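Gronura pauses kitchen robot sessions after arm keeps moving past stop command

Gronura has suspended work on its two-armed kitchen robots in Proltside after a right arm twice failed to halt when its operator pressed stop. No one was hurt in either case. The company says the fault has been traced to the way its control software, Prosa, handles a stalled camera, and that all 52 of its robots will stay switched off until a fix has been installed and checked on each one.

Both failures happened in April during a table-setting task. The robot is guided through picking up a spoon and placing it in or beside a mug, and the movements are recorded so they can be used later to train the machine to do the job without a guide. The work is done in furnished apartments and houses, often with the ordinary contents of a kitchen left close by.

In the first incident, the right arm had picked up the spoon and was moving toward the mug when the picture from its wrist camera froze on the operator's screen. She pressed the stop pedal. The left arm locked in place at once. The right arm went on traveling at the last speed it had been given, pushed the mug across the table and came to rest only when the gripper pressed into the tabletop and the motor protection cut in.

The operator was at her station on the other side of the room. A second worker, whose job is to put objects back in position between runs, had stepped away from the table a moment earlier.

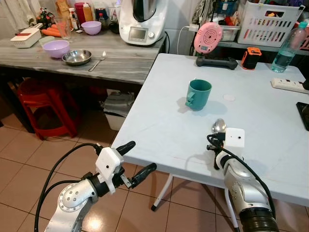 The mug and spoon task. The right arm, at lower right, carries a square camera module on top.

Gronura put the first failure down to a loose pedal connector, replaced the pedal and started work again the same afternoon. The second incident came later in the month at a different address and with a different operator. The sequence was the same: a frozen wrist view, a press of the pedal, and one arm that stopped while the other did not. In that case the worker resetting the table used the power switch to shut the robot down.

"We closed the first report too quickly," said Narendra Bhatt, head of safety at Gronura. "The pedal was tested on the bench afterward and there was nothing wrong with it. We should have done that test before we let the crew carry on. When the second report came in we had the same pattern twice, and at that point everything was stopped."

Bhatt's team then went back through the logs of 606 sessions recorded on the same version of Prosa. The logs show that the camera on a wrist can drop out for a short time when its cable is pulled tight near the end of the arm's reach. In most sessions the picture came back before anyone needed to stop the robot, so the problem passed without a report. Operators had mentioned frozen views in their notes, but those notes were being sorted as picture quality complaints and went to a different team.

According to a notice Gronura sent to its crews, Prosa handled each arm in a separate process. That process waited for a new picture from the wrist camera before it read its next instruction, and the stop command was treated as an instruction like any other. With no new picture arriving, the arm never got as far as reading the stop. It carried on with the movement it already had. The other arm, with a working camera, read the command and locked as designed.

The pedal was described in the crew handbook as an emergency stop. The notice says that wording was wrong and has been withdrawn. The pedal sends a request to the software, while the power switch on the base cuts the supply to both arms. Crews had been told to use the switch only at the end of a shift or if there was smoke or an electrical smell.

Msimang, the workshop that assembles the arms for Gronura, said it had inspected both of the units involved and found no mechanical damage beyond worn finger pads on one gripper. It confirmed that the cables in use were the ones it supplied. It has agreed to send out a longer camera lead along with a clip that keeps the slack clear of the wrist joint. The existing lead can catch when the wrist is turned fully one way while the arm is stretched forward, the workshop said.

Bhatt said the cable would be changed on every robot but that he did not consider it the cause. "A cable will fail sooner or later. A camera will fail. The arm has to stop anyway," he said.

The repair has several parts. The stop command now has its own line to each motor controller and no longer passes through the part of Prosa that deals with pictures. If a camera goes silent, the arm on that side is brought to a halt whether or not the operator has noticed. If one arm stops for any reason, the other stops with it. A hand-held button that cuts the power directly will be given to the person resetting the table, who is normally the one within reach of the grippers.

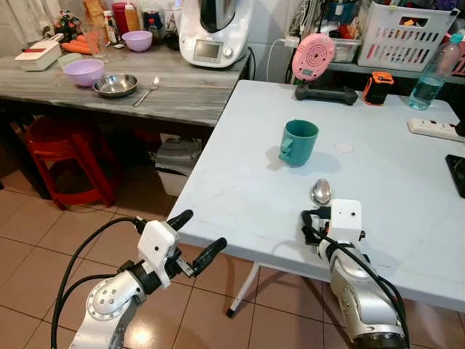

A table laid out for the task, with the left gripper open and the spoon at the near edge.

Changes are also being made to how the sites are set up. Gronura had no rule on what could stand near the working table, and crews generally fitted the folding table into whatever floor space the kitchen offered. Jars, bottles and glasses on a neighboring counter or table were treated as useful background for the recordings. Under the new rules, glass and sharp items have to be moved outside the full reach of both arms before the motors are powered, and drinks and chargers come off the working table. The reach will be measured with the arm fully extended. Up to now crews had gone by the area the task was expected to use.

Reset workers will no longer approach the table on a verbal all-clear. The operator will have to lock both arms and the worker will confirm it with the button in hand. Gronura says this will slow each session down and that daily targets have been lowered to allow for it. Crew members had raised the targets in earlier meetings, saying there was little time to move things out of the way between runs.

One reset worker, who asked not to be named, said frozen views had been common enough that operators had a habit for dealing with them. They would wait for a moment, then nudge the controls to see if the arm answered. "You got used to it," she said. "If it came back you carried on with the spoon. I don't think any of us knew the stop wouldn't work while it was frozen."

She said crews had been paid for the sessions lost to the suspension and that the retraining so far had been useful, in particular a demonstration in which the camera was unplugged while an arm was moving. Under the old version of Prosa the arm kept going. Under the new one it stopped, and so did the other.

The arms used for the task are small and are run at low speed, and Gronura says the force at the gripper is unlikely to cause a serious injury to an adult's hand. It has not published the measurements. Bhatt said a pinched finger or a broken glass was the more realistic concern, and that a full risk assessment of the home sites was being redone by an outside engineer. The company has asked for the findings before it accepts any new addresses.

Households that host sessions have been contacted by letter. Hosts are not supposed to be in the room while the robot is powered, but the letter asks them to report any occasion when they or a family member were, and any time they saw an arm move when it was not expected to. It also tells hosts that they may withdraw from the program without giving notice and that equipment will be collected at the company's cost.

The recordings from the two incidents have been kept and taken out of the training set. Other recordings that contain a camera dropout are being marked and held back while Gronura decides whether to use them. A robot trained on those runs could learn to keep moving through a gap in its view, Bhatt said, and the company wants that looked at before any of the material is released to partners.

Work will start again one site at a time – first at Gronura's own test kitchen in Proltside, then at the addresses where the failures took place if the hosts agree. Each robot has to pass a stop test on both arms with the cameras connected and again with them unplugged. The test will be repeated at the start of every shift and signed by both crew members. No date has been set for the last of the robots to return to use.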